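Print this page | E-mail this to a friend

The Door Was Never the Problem

I've been stewing over the Keka business since March, and my friends are tired of hearing me go on about it, so now it's your turn.

If you missed it: Keka is a two-armed home helper that a little outfit in Drivudville called Sang has been working on. Jamila Bhattacharjee runs the testing over there, and she was kind enough (brave enough?) to let me sit in for a couple of afternoons while they put it through its chores in simulation. Fetch this, wipe that, go into the bathroom and pick something up off the floor. Easy stuff, you'd think!

Then the real one, in the real test apartment, shut itself in a bathroom for 90 minutes. It had gone through a pair of doors, bumped one of them with an elbow, decided the door was an obstacle, and stopped. That's what it's built to do when it's confused: stop, hold position, wait for a person. Only it was holding position with its arm braced against the inside of the door, and the person who came to help couldn't push the door open without fighting the arm. The arm, being a good stiff arm, fought back. They finally killed the power from a laptop down the hall.

No one got hurt. Everyone at Sang said so, several times, and I believe them. But my mother lives alone, and I kept picturing her in there with it.

So they went back to the simulator and ran doorway after doorway, and I got to watch a bunch of them from the robot's point of view.

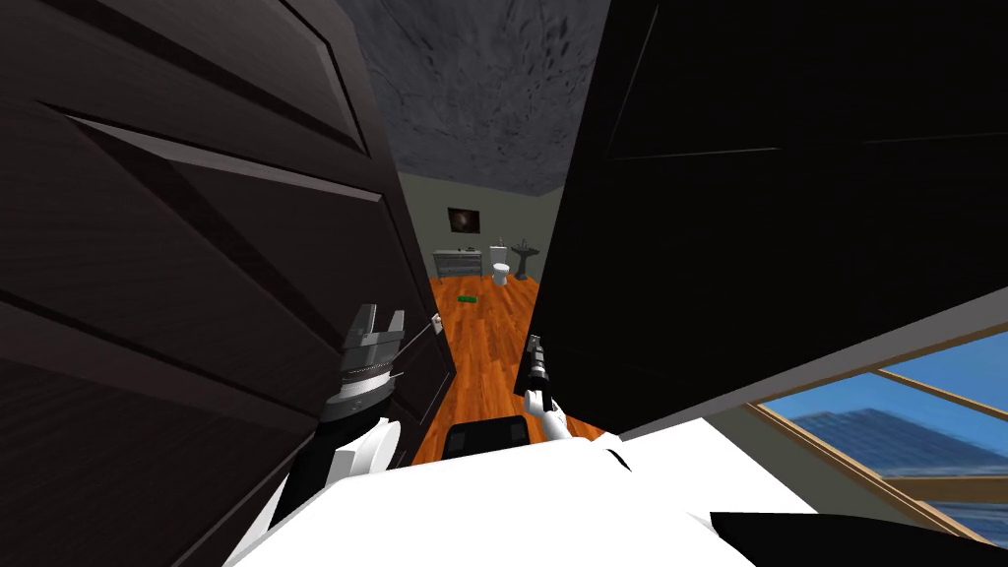 Keka's view of the simulated bathroom, both grippers up between the doors.

Look how tight that is. I'd always thought of a doorway as a hole you walk through. When your arms stick out in front of you and the rest of you is one broad white body, it's more like parking a truck. There's a handle poking out of the edge of the left door, right next to the gripper, and I spent a whole run with my shoulders up around my ears waiting for the two of them to meet.

Jamila told me they did some 900 runs like that, and that the robot got stuck in very few of them. The team was pleased. Me, I wanted to talk about the few! What does it do once it's stuck? Who can get past it? Can a person with bad wrists move that arm? Her answer was that the simulator scored whether the robot got into the room and reached the thing on the floor. Getting a human in after it wasn't scored at all.

And there's my gripe, with the whole business and not only with Sang. "It stops when it's unsure" gets sold as the safe choice every single time. Well, a car that stops on the railroad tracks has also stopped. Where a thing freezes matters, and how hard it holds on matters, and I'd like somebody to be testing for that before they test whether it can find the soap.

I asked for 2 changes. First, the arms should go limp when it gives up near a door, so an ordinary person can shove them aside. Jamila said a limp arm can drop on somebody, and fair enough, let it sink slowly then. Second, put a big off switch where you can get at it from either side. She wrote that one down.

They've since added a rule that it has to back out before it gives up, if it can. I like the rule. I don't love the "if it can."

My neighbor Kareo thinks I'm being a crank and says his garage door has done worse. Maybe so, but he can pull the cord on his garage door. I'd let Keka into my kitchen tomorrow. The bathroom's going to have to wait until I hear about that switch.

Print this page | E-mail this to a friend

Contact the editor | Copyright, all rights reserved | Back to top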